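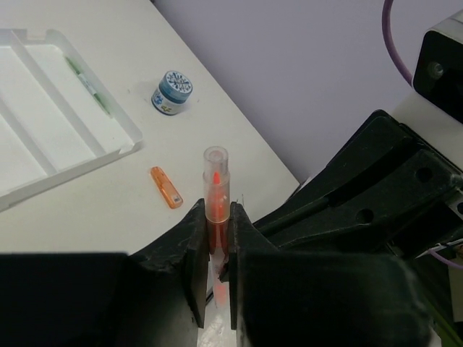 July 2020

4 min read

Marker stock and bench labeling, continued from the previous entry.

Went through the clear-barrel markers again. The problem is the same as before: with a transparent barrel you can see the ink but it is hard to judge how much is usable. A marker that looks full through the barrel may still write dry if it has been stored cap up for a long time. I am now judging by the line and ignoring the barrel.

Test line is a straight stroke along a steel rule on plain copy paper, 45 strokes, cap off the whole time. A marker passes if the last stroke has no break in it. Skips in the first one or two strokes are allowed.

Results by color:

Orange-red. Passes. Strong color on paper, weaker on masking tape, where it sinks in and spreads at the edges. Lettering under 3 mm is not readable on tape. Good on the white tabletop for temporary marks but wipe the same day. A mark left overnight needed alcohol and left a faint tint.

Green. Passes, with skips at strokes 1 and 2. Better on tape than the orange-red. Dries slower. Imad smeared two labels by stacking the sheets too soon, so leave them flat until after lunch.

Blue. Failed at stroke 11. Recapped, left tip down overnight, repeated in the morning and it passed. Kept, but moved to the back of the box.

Black. Not tested. Aarti has the only good one at the other bench and is in the middle of relabeling the Mocanu samples.

Storage. The ribbed tray stays. Its channels hold one marker each without rolling, and lying flat seems to be the best compromise between leaking caps and dry tips. The cup we used before stood everything cap up, and I think most of the dry markers came from that. The cup is now for rulers and the bone folder. Please do not put markers back in it.

One annoyance with the tray: a slim marker settles against the rib and is awkward to get a fingertip under. Bimla suggested a strip of foam in the bottom of each channel. Tried 2 mm foam in one channel. It lifts the barrel enough, but the foam picks up ink if a cap is loose, and then every marker that goes in there comes out dirty. Removed it. Pressing on the cap end tips the other end up and that works well enough.

Color assignment, as agreed with Declan:

Orange-red: hold, do not use
Green: checked, free to use
Blue: waiting on a second reading
Black: everything permanent, including sample numbers

Sample numbers are to be written in full. Found a lid marked "42" which could have been 2342 or the old Gindine series. Rajkumari traced it through the weights and it was 2342, but it took most of an hour.

Jars. Do not write on printed lids. The ink does not take well on the glossy areas and the number disappears into the pattern. Write on tape and put the tape on the side of the jar, across the seam of the existing label if there is no clear space. If the lid and the jar can be separated, mark the jar. Lids get swapped.

Fumico tape vs. Bonoda tape: tried both with orange-red and green. Fumico has less spread. Bonoda peels cleaner from plastic. For jars I would take the Fumico, for the bench the Bonoda. Only part of one roll of Fumico left.

Solvent check, orange-red on tape on glass. Water, no change after a light wipe. Alcohol, gone in one pass. So no orange-red on anything going near the wash station. Green not checked yet.

To do:

- green against alcohol
- retest blue after a week lying flat
- get the black marker back from Aarti and run the 45 strokes
- order Fumico tape, narrow width
- replace the color list taped inside the cabinet door, it still shows orange-red as "checked"
- next full stock check in October

Added later: green against alcohol done. It fades but stays readable after one wipe, gone after three. Same rule as orange-red, keep it away from the wash station.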